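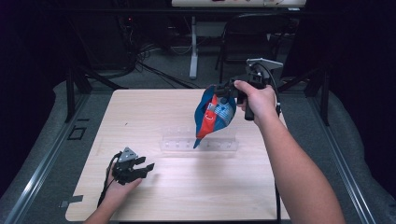
Handheld gripper collection: progress report for November

Prepared by Lenka Hájek for Silvia Šindelář, Ilavis program office
Project: Tomik (fabric sorting and hanging)
Site: Lirnham

1. Summary

We finished the month short of plan. The target was 301 accepted demonstrations of the rack task and we have 251. The missing 50 were recorded, but we withdrew them after finding a fault in one of the two handheld grippers. The same fault led to a minor hand injury, reported to your office at the time and covered again in section 3.

Collection was stopped for part of the month and has started again. We are not asking for more money. We are asking for the rack task milestone to move back by one month.

2. Work done

The rack task is the second of the three tasks in the Tomik plan. The operator holds a gripper in each hand, picks up a small fabric item from the table and brings it over the clear acrylic rack, then places it on the rack and lets go. Each item has to stay up for the length of a pause before the demonstration counts as accepted.

Kazimír Jelínek and Zuzana Kubíček did the recording between them. Zuzana took most of the morning sessions and Kazimír the afternoons. Miroslava Lukáč checked the files and ran the alignment between the two grippers.

Soft items are harder than the rigid ones we used for the first task. They fold when picked up, and the operator often has to put the item down and try for a better grip. The average demonstration is longer than we planned for, and this would have put us a little behind even without the fault. We had allowed for it in the schedule, though not for a stoppage on top.

The first task is closed and its data was delivered to Danko last month. They have confirmed they can read the files. They asked for the jaw opening to be given in millimeters in future deliveries and we have agreed.

3. The fault

Late one afternoon Miroslava noticed that the right gripper was reporting its jaws as open when the recording clearly showed them closed on an item. The readings came back after a second or two, then dropped out again later in the same file. She went back through earlier files and found the same thing, less often, in a run of 50 demonstrations that had already been accepted.

We stopped recording and opened the gripper the next morning. The cable that runs down from the body had been pulling on its connector each time the operator raised that hand over the rack. The connector latch had cracked and the plug was moving in its socket. At full reach the contact was lost. With the hand low there was no problem, and so our start-of-session check, done with both grippers held close to the table, passed every time.

The injury came while we were looking for the cause. Kazimír was holding the right gripper in one hand and had a finger of his other hand between the jaws to feel for play. The jaw return spring was under load and the trigger slipped. His fingertip was pinched and the skin broken. It was cleaned and covered on site, he saw the nurse at Lirnham the same day, and he was back at work the following morning. No treatment was needed after that.

There was no guard on the jaws and no written rule about keeping fingers clear of them. We had treated the handheld grippers as hand tools and left them out of the risk assessment, which covered only the robot arms. That was a gap on our side - I signed that assessment and I should have caught it.

4. What has been changed

The cracked connector was replaced on the right gripper. The left one showed no damage but we changed its connector as well.

Both cables now have a clamp on the gripper body that takes the pull before it reaches the plug.

The start-of-session check is done at full reach as well as at table height. Miroslava wrote the new sheet and it takes a few minutes longer than the old one.

The file checker now rejects any demonstration in which the jaw reading jumps faster than the jaws can move. Run against the old files, it picked out all 50 of the bad ones and nothing else.

Handheld grippers have been added to the risk assessment. Jaws are blocked open with a spacer before anyone works on them, and the cable is unplugged first. Both operators have been taken through this and have signed for it.

5. Data affected

The 50 withdrawn demonstrations have been kept but moved out of the accepted set. None of them went to Danko. The other recorded signals in those files look sound, and it may be possible to work out the jaw opening from the video. Miroslava spent a day on this and thinks it would take longer than recording them again. We plan to record them again.

The first task data was put through the new checker too. No files were rejected.

6. Spending

Parts came to $26 for the connectors and clamps. Staff time during the stoppage was charged to the project as usual. We have not touched the $3000 set aside for equipment repair, apart from the parts above, and would like to carry the rest into next year.

7. Next month

Record the 50 replacement demonstrations and close the rack task.

Order one spare handheld gripper. At present a failure on either side stops all recording, and the supplier's delivery time is longer than we can absorb.

Set up the table for the third task. Zuzana will draft the item list and send it to Danko for comment before anything is recorded.

8. Decision requested

Please confirm the new date for the rack task milestone and the carry-over of the repair money. We would also like to know whether your safety officer wants to see the revised risk assessment before the third task begins. Zuzana has the signed copy and can send it on request.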